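PLEDHAM SUPPER CLUB
Minutes of the tableware meeting, 5 Mar 2021

Present: Wojciech Malinowski (chair), Ryszard Marciniak (minutes), and the usual members from Clovport Road and the Sadowski end of the village. Apologies were received from the two members who always send them.

1. Minutes of the last meeting

Agreed, apart from the word "shambles", which the chair asked to have replaced by "lively discussion". Replaced.

2. Matters arising

The soup ladle missing after the December supper has still not come back. Members were asked again to look in their drawers, and to look properly this time.

The Pludex glue has been tried on the cracked gravy boat. It holds gravy for the length of a main course. Members felt this was a fair description of most of our equipment and moved on.

3. One setting or many

The chair reminded the meeting that at the December supper every table was laid to a different plan, according to who had got there first. One guest had been given two knives. Another had been given none and was too polite to mention it until the pudding.

It was proposed that the club adopt a single standard setting and stick to it. A trial place was laid so that everybody could argue about the same thing: striped placemat, round white plate in the middle, knife to the left, fork to the right, and the cream Rabbit tray in front.

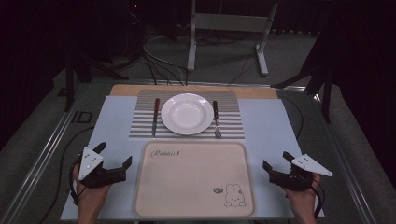 The knife and fork took up the next part of the evening. Several members held that the fork belongs on the left and the knife on the right, and that this was settled some time ago by people with more cutlery than us. Ryszard Marciniak said he was left-handed and had been crossing his arms at supper all his life without asking anyone to minute it. He then asked for it to be minuted.

There was a second objection, to the handles being at the far end. A guest would have to reach over the tines to pick up the fork. The chair said it gave the table a certain tension. Put to the vote: handles to point towards the diner. Carried, with the chair abstaining in a marked manner.

Fork left, knife right was also carried, by a single vote. Left-handed guests may swap them over quietly once grace has been said.

4. The tray

Some members wished to know what the tray was for. Suggestions included bread, a napkin, reading glasses and peas that have been given up on. It was pointed out that a tray between the diner and the plate adds to the distance soup must travel, and that tablecloths are charged to the club at the laundry.

The rabbit in the corner was admired by all. One member asked if it would be tactful on the evening of the game pie. After a pause it was agreed that the trays be used for clearing, and for the children's table, and kept out of sight when pie is served.

5. Placemats

Stripes to run from side to side, as on the trial place. A motion to turn them the other way, to make the tables look longer, found no seconder.

Wojciech Malinowski said the woven mats could be wiped down and put straight back in the cupboard. It was recalled that the old cloth ones went home to be washed with various people, and that 4 of them have since been seen in a caravan. The woven mats were preferred. Members are asked not to lay them at a slant for effect.

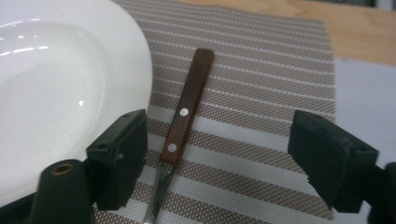

6. Cutlery

The wooden-handled forks and knives were liked for their looks and for the rivets, which give an air of solid workmanship to fish fingers. They must not be left to soak. Whoever is on washing-up will do these first, by hand, dry them and stand them up in the jar. A notice will be put above the sink. The last notice above the sink was also about soaking, and was found in the sink.

7. Money

The balance stands at 198 pounds. A further 115 pounds is owed to the club for supper tickets, much of it by people in the room, who studied the ceiling.

8. Any other business

Could the hall clock be put right? It could, if anyone could reach it.

A member asked if guests truly notice how a table is laid. The chair ruled the question out of order.

Next meeting: at the Sadowski end, date to be fixed. Ryszard Marciniak to bring biscuits, Wojciech Malinowski to bring the steps for the clock.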